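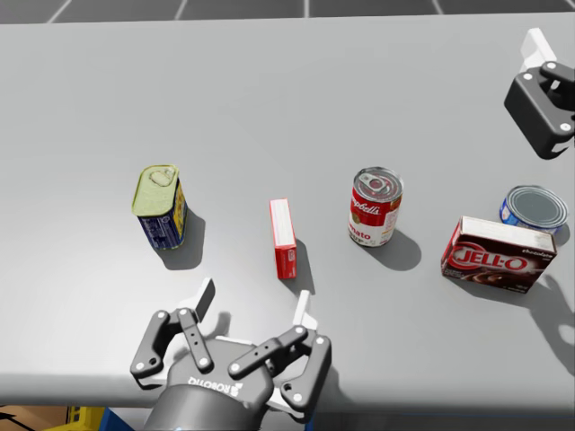 Two controllers, one table: what we learned from the grocery test

From the Simulation Corner of the Fairclough Robotics Newsletter, 16/02/2023
By Fumiko Furukawa

In the last issue I promised to write about the comparison of the two arm controllers, Zoltel and Trilov. Several readers wrote to ask which one they should install. I will try to answer, but the answer depends on what you want to pick up, and also on how much patience you have with configuration files.

First, the setup for those who want to repeat it. All tests were done in Skorureck, our simulator, in the two-arm grocery station. Both arms have a two-finger parallel gripper, the Robotiq model from our shared library. We did not change the grippers or the fingertips between tests. The only change was the controller that receives the grasp target and moves the arm and fingers. Both controllers got the same targets, from the same planner, at 100 commands per second. Aníbal Carhuamaca prepared the station and the planner, and I wrote the scripts which reset the table and save the results. If you find a mistake in the results, please write to me and not to him.

The items are the usual ones: the luncheon-meat tin, the small red box, the tomato soup can, the flat tuna-type can and the chocolate pudding box. I like this group because the items are so different in the hand. The tin stands on its short end and is easy to knock over. The red box is narrow and also stands up. The soup can is the friendly one. The tuna can lies on its side and the pudding box lies in front of it, so close that from the camera one covers a part of the other. With this arrangement you can see very quickly if a controller is careful with the neighbors.

Each controller made 25 attempts for each item, with the item moved and turned a little before every attempt. We counted an attempt as good if the item was lifted, held above the table and put down again without touching another item. This last condition is strict. Some colleagues find it too strict. I kept it because in our last real project a customer was very unhappy about one box that was moved a little each time, although every pick was successful.

How the two controllers behave

Zoltel follows the position. You give it a target, it goes there, and it goes there very exactly. The fingers close to the width you asked for, at the speed you asked for. When I watch it from the front of the table, the movement looks clean and a little nervous. It is a pleasure to tune, because a change of one value gives a change you can see immediately.

Trilov follows the position too, but it allows the arm to be pushed away by contact. If one finger touches the item before the other, the wrist moves sideways until both fingers have contact, and only then does the grip become strong. The movement looks slower and softer. The first time I used it I thought that something was broken, because the arm stopped a little before the target and seemed to be thinking. It was waiting for the contact force to become stable. There is a setting for this wait, and the default is too long for my taste.

For the soup can I found no difference worth reporting. Both controllers lifted it without trouble, from every angle the planner suggested. If all your items are upright cans with enough free space, you can stop reading and take the one you already know.

The luncheon-meat tin was more interesting. The planner likes to send the open gripper forward, low over the table, with the item between the fingers. If the gripper comes a little too much from one side, one fingertip arrives first. With Zoltel the tin is then pushed and turns on its base before the second finger comes, and sometimes it tips over. With Trilov the arm gives way and the tin stays where it is. Aníbal made a plot of the contact forces for this case and it is very clear, you can almost read the moment when the arm decides to be polite. I will put the plot on the internal page when the axis labels are corrected.

The red box surprised me. I expected the same story as with the tin, and it was the opposite. The box is light in our model, so the contact force is small, and Trilov with the default values does not always notice it. It continues to close slowly, waiting for a force that does not come, and the box slides toward one finger. Zoltel simply closes to the width of the box and lifts. After I lowered the contact threshold in Trilov the problem was mostly gone, but then the arm became too sensitive and stopped once or twice in free air. I did not find a value that I am happy with. If a reader has one, I would be grateful.

The flat can on its side

Now to the item that made the real difference. A short can on its side can roll. The gripper must close across the two flat ends or hold it around the round wall, and the planner does not always choose the better one. In addition the pudding box is in the way.

Zoltel failed in 16 of the 25 attempts. Trilov failed in seven. I repeated the series with a new random seed and the order did not change, so I believe it.

I looked at all the failed attempts in the replay. Most of Zoltel's failures have one cause: the finger touches the can a little above the middle, the can starts to roll, and the arm continues to the old target as if nothing has happened. It is not fair to blame the controller alone for this. A faster update from the camera would help it, and our perception node sends a new pose only when it is asked. Trilov has the same old target, but because it gives way it has more time, and the can often rolls into the grip and not out of it.

Trilov's failures were nearly all with the pudding box. When it moves sideways to find contact, it needs space, and here there is none. The knuckle of the finger pushes the box. In two-finger grippers of this linkage type the outside of the fingers needs room when they open and close, and I think many of us forget this when we draw the collision shape as a simple block. I forgot it also, in the first version of the station. Aníbal found it when he saw a finger pass through the corner of the pudding box without any contact reported. We corrected the shape and threw away everything recorded before. If you copied the station from the shared folder in September, please take the new one.

Which arm for which item

We also tried a simple division of work, where the arm in front of the table takes the tin and the red box, and the other arm takes the items on the far side. For the tuna can it was helpful that the second gripper can come from behind, where the pudding box does not stand in the way. I have too few attempts to give a number. But I would recommend to anyone with a two-arm cell to test the approach direction before spending a week on force settings. I did it in the wrong order and lost the week.

One difficulty is that Zoltel treats the two arms as completely separate. If both get a target in the same region, they will both go. You need something above it that says who goes first. Trilov has a small reservation system for this, where an arm asks for a region and waits if it is taken. It works, although the documentation describes an older version and the names of the parameters are different. The correct names are in the header file.

Some words about installation

Zoltel was ready in one morning, including coffee. The configuration is one file, the error messages say what is wrong, and the examples run. Trilov took me about 16 hours spread over many days, because the force estimate must be calibrated for each arm and the calibration wants the arm in a position which our station did not allow. I had to move the table away, calibrate, and move it back. In simulation this is one line of code. On the real cell it means two persons and a free afternoon, and you should plan for it.

Both controllers run on the normal lab computers. Trilov uses more of the processor. When I recorded the camera stream at full resolution in the same time, it began to miss cycles, and a controller that misses cycles during contact is not pleasant to watch. Record on a second computer if you can.

What we will use

For the grocery station we go on with Trilov, with a shorter waiting time and the default threshold, and we accept that the red box needs its own settings. For the sorting station, where all items come upright and separate, we keep Zoltel. I know some of you wished for one controller for the whole lab. I wished for it also.

Please remember that everything in this report comes from simulation. The friction values for the can are estimated, and I trust the rolling behavior less than the rest. Aníbal will repeat the tuna can and pudding box part on the real cell as soon as the second arm is back in service. He asks for dented cans, if you have some at home, because the new ones roll too well and he would like to see both cases. There is a carton for them beside the door of the simulation room. Closed cans only, please.

The scripts, the corrected station and the table of results are in the shared folder under "grocery_compare". The replay files are large, so ask me before you copy all of them.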